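Last updated: 2025-04-05

On Reducing the Household Wardrobe

It has been the practice of this household to review its clothing once a year, in March, before the winter items are put away. The review completed last month was the most thorough to date, and several readers have asked for an account of the method. It is set out below in the order in which the work was done.

The first step was to bring every shirt, sweater and pair of trousers into one room. Items in the laundry were included, as were those kept in the hall closet and in the trunk of the car. The total came to 61 pieces, a figure that caused some discussion between the two adults concerned. My own estimate had been far lower.

Each piece was then considered under two headings: whether it had been worn since the previous March, and whether it could be worn tomorrow without repair. A garment that met both tests was returned to the closet. A garment that failed both was set aside to leave the house. The remainder required judgment, and it was here that most of the afternoon was spent.
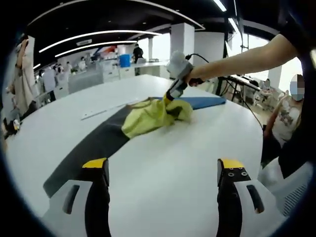 Yellow-green cloth on the round table.

Repairs were limited to 12 pieces. Past experience has shown that a larger mending pile is simply carried over to the following year. Loose buttons and open seams were accepted. Worn elbows were not, with the exception of one gray cardigan to which Seren Morris holds a long attachment and on which I was overruled.

Items leaving the house were divided between the Gerton clothing exchange and the textile bin behind the library. The exchange accepts only clean, folded clothing and closes early – a fact we have now learned on two separate occasions. Single socks go to the bin.

Folding deserves a short note of its own. I was taught to fold on a bed, and do not recommend it. A firm surface at waist height is easier on the back and gives a straighter edge. Sleeves should be laid out fully before anything is turned in, and the hem should be level.
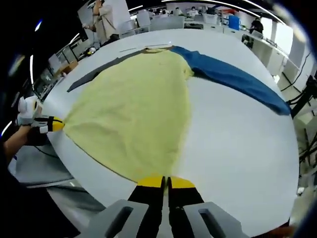

Yellow shirt with dark sleeves, spread out on the table.

The closet itself has been rearranged by type of garment. The earlier arrangement, by season, failed each year in the first warm week. Sweaters now occupy the lower shelf, and the upper shelf is reserved for spare bedding. No new hangers were purchased.

A similar review of the linen cupboard is planned. It will be reported here in due course, provided that agreement can be reached on the matter of the guest towels.

2 comments

Jabari Mbwambo
We tried the two tests last weekend and got stuck on formal wear. I own one suit and did not need it this past year, but I would not want to be without it. Do you make an exception?

Seren Morris
Jabari, yes, suits are exempt. So is the cardigan.

Shares: 2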